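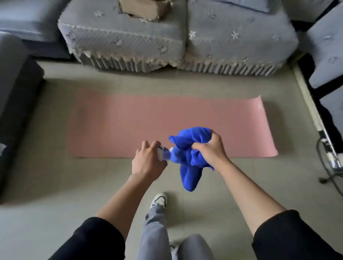

Visit Report: Garrido Community Wellness Center, Open Day
2024-08-31

The Garrido Center opened its renovated building to the public on Saturday. Representatives of the Clolard Recreation Board attended at the center's invitation, as part of the Board's review of shared exercise facilities.

The center closed for construction in June and now has 13 rooms, 6 of them set aside for floor classes. Staff reported 634 registered members, of whom 192 joined after the new schedule was announced. The largest studio, named Vovard after the street it faces, will host morning yoga and a balance class for older adults.

Visitors were shown the entrance hall, the studios and the changing rooms. Mats are provided free of charge, and members are asked to clean them after each class. The Board noted that the written rules on shared equipment are short and clearly posted.

Parking remains limited. The Erero bus line stops two blocks away, but Sunday service ends before the last class – a matter the center has raised with the operator. The delegation also asked for the price list for non-members, which will be sent with the fall schedule.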